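Short Fiction | Members' Writing
29 January 2020
By Zohreh Rezaei

NOTICE OF A DEATH

The Sendton District Register regrets to advise readers of the death of Mrs Ines Barreto, formerly Assistant Editor (Notices), at her home in Itstead. She was 84.

Mrs Barreto joined the Register as a junior typist and was placed in charge of death notices six months later, her predecessor having been transferred to Livestock. She held the position until her retirement. Under her direction the column adopted the form still in use today: name, age, place of birth, survivors in order of seniority, and the particulars of the service. Adjectives were permitted only upon written application by the family, and were charged at the standard rate.

It was Mrs Barreto's practice to prepare notices in advance for persons of standing in the district. At her retirement the cabinet beside her desk was found to hold 351 of these, typed and initialled, with a blank left for the date. The subjects included three mayors, the proprietor of the Nornetti cannery, the whole of the Itstead bowling club and the present writer, who was then in her second year of employment and in good health.

The present writer's notice was 200 words long. It stated that she had been punctual. It stated further that she had grown up above her father's shop, that she had taught herself shorthand from a library book, and that she sang when she believed the office to be empty. She had not disclosed any of these matters to Mrs Barreto. The word "beloved" appeared in the second line, and no application was attached. 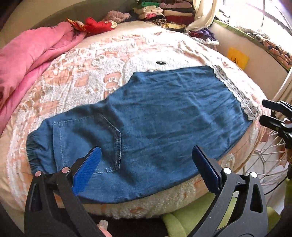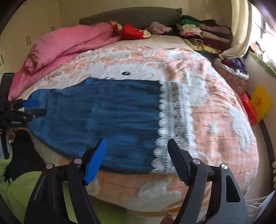 Blue fabric and white lace trim.

The cabinet was opened again on the morning after Mrs Barreto's death, in the expectation that she would have made provision for herself. A folder bearing her name was located behind the others. It contained one sheet, on which she had typed her name and the words "born at", and nothing further. The ribbon had been changed between the first line and the second, and it may be inferred that she had returned to the task at least once.

The Register accordingly sought particulars from her family. A niece in Sendton confirmed the place of birth but was unable to supply the names of the parents. A neighbour advised that Mrs Barreto had kept six hens and had spoken to them at length each evening – in Portuguese, he thought, although he did not care to be quoted. Mr Barreto had died in April, many years earlier. His notice, which she had written herself, ran to four lines and was paid for in full.

The present writer has been instructed to complete the notice in accordance with the established form. She wishes it recorded that the form does not provide for hens.

Ines Barreto, aged 84, late of Itstead. Survived by one niece. Beloved. The usual charge for the final word has been met by a member of staff.

A service will be held in the chapel at Sendton. The office will close at noon, and the cabinet will remain locked until a successor is appointed.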